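Flarnau Student Robotics Club Opens Its Summer Project to New Members

Jun 18, 2024 - Hi, I'm Lenuța Dumitrescu, and I run the student robotics club at Flarnau. We've got news, and I've been dying to share it! Our summer project, Hanudmont, is open for sign-ups, and this year we're taking students who have never touched a robot in their lives.

Hanudmont is all about everyday chores. The students pick the chore, argue over the best way to do it (loudly, at times), and then record themselves doing it with hand-held grippers, over and over, so a robot arm can learn from the recordings later on. Last term the club got through 656 recordings, and I still get excited when a clean one comes in.

We work in teams of 2, one person on the grippers and one at the computer, and then everybody swaps. Bostis, the repair shop down the street, is lending us bench space and a drawer full of screws - thank you, thank you! The Thammasiri Fund is giving us $300 for snacks and spare cables, and I'm pretty sure I know which of those will run out first.

What the chores look like

We have five chores on the list for July: folding towels, stacking cups, sorting socks, wiping a table and throwing out trash. Trash was the students' pick and it's become my favorite. You'd think dropping a snack bag into a little bin would be easy, but try it with a gripper in each hand! Foil is slippery and crinkly, and new members tend to grab it right in the middle. I like a corner grip myself, with the lid already up and the other gripper open and out of the way.

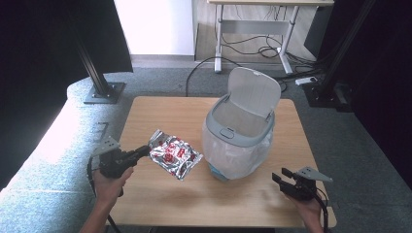
How to sign up

Come by the club room any afternoon before the end of the month and ask for me. It's free, you don't need to know how to code, and we'll teach you the grippers on your first visit. Younger students need a signed form from a parent (I keep a stack by the door). If you've got an idea for a chore we haven't tried, write it down and bring it along - we still have room for one more on the July list.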